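Ollonar Planning Edition, one-year license
Review by Ileana Chiriac, Wustport
My rating: 4 out of 5

I am responsible for the equipment budget in a small packing company. We put mixed gift sets in boxes, so the goods are never the same two months in a row. Last winter our director asked me for a plan to buy one cell with two arms. I had three offers on my desk and no good way to compare them, as all three suppliers wrote that their arm can reach everything we need. My colleague Liviu Vasiliu proposed to rent a simulator before we sign anything, and we took Ollonar.

Installation

The license came by e-mail and the program was running the same afternoon. You need a computer with a strong graphics card. Ours was too old, and this was a cost I had not put in the budget. Please check it before you order. The first project took me 14 days, working on it only in the mornings. A person who knows 3D programs will be faster than me.

The manual is 351 pages. It is complete but it is written for engineers. The part about cost reports is near the end and it is the best part for a buyer, so I advise you to start there. 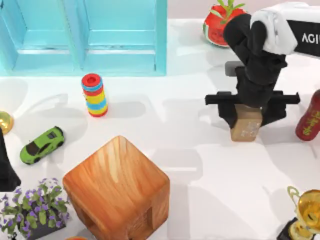

Table size is the question that decides the price of a cell, more than the arm does. A bigger table needs a bigger base, a longer fence and more floor, and floor is expensive in our building. In Ollonar you can put your objects on the table and move the gripper to each of them. I used the objects from the library and did not draw our own products, to save time. The small cardboard box under the gripper is close to what we handle every day. The big orange cube is much larger than any of our goods, but I left it in, to have one thing which takes a lot of place. With the objects spread so wide, I could check the reach near the corners, and after this I asked one supplier to make his table smaller in the offer.

Grippers

Every offer had a different gripper, and the suppliers do not like to explain the difference. A simple parallel gripper is the cheapest option. For square boxes I had no worry. For shiny and round goods I wanted to look closer, and for this you can change to a near view and stop the movement at any moment. 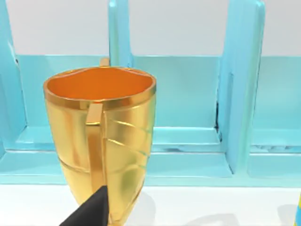

Near view in Ollonar: the gold cup before the shelf, with one gripper finger in front of its lower part.

What you should not expect is an answer about the force. The program lets you type in weight and friction, but if you type wrong numbers you get a wrong result that looks very nice. Märta Dalen from our supplier Gellinon warned me about it by phone, and she was right to do so. We will ask for a real test with our own samples before the final payment. I recommend that you write such a test into the contract, with a date.

The cost report

This function I like very much. You fill in the price of the arm, gripper, table, fence, training and service, and the program makes one sheet for each variant. You can also add the hours of a technician. It found that in one offer the second gripper was missing, which I had read two times and did not see. The sheet exports to a normal spreadsheet. Only the currency format is annoying, because it goes back to the default each time you open the file.
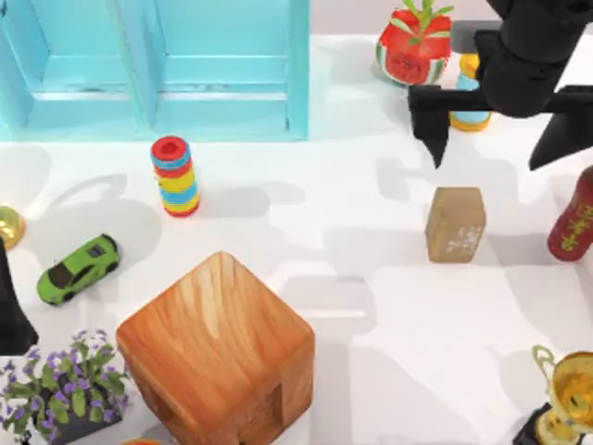 I made 14 variants in total and saved each under its own name. It is too many. Five would be enough for a company of our size, and the director looked at two of them.

What I did not like

The support answers in writing only, and it took them four days to reply to my question about the license for a second computer. The second computer costs 400 dollars more per year, and this price is not on the web page. Shadows and reflections make the computer slow, so I switched them off when I only wanted to measure. There is also no simple way to print a view with dimensions on it. I had to write them by hand for our electrician.

Who should buy it

If you plan one robot for one product, a drawing from the supplier is probably enough and you can save the money. If your goods change often, or if you have offers which are difficult to compare, one year of Ollonar is a reasonable expense. I put it in the budget under planning costs, together with the new graphics card. We will not renew in June, but I keep the cost sheets, and we have ordered the cell with the smaller table.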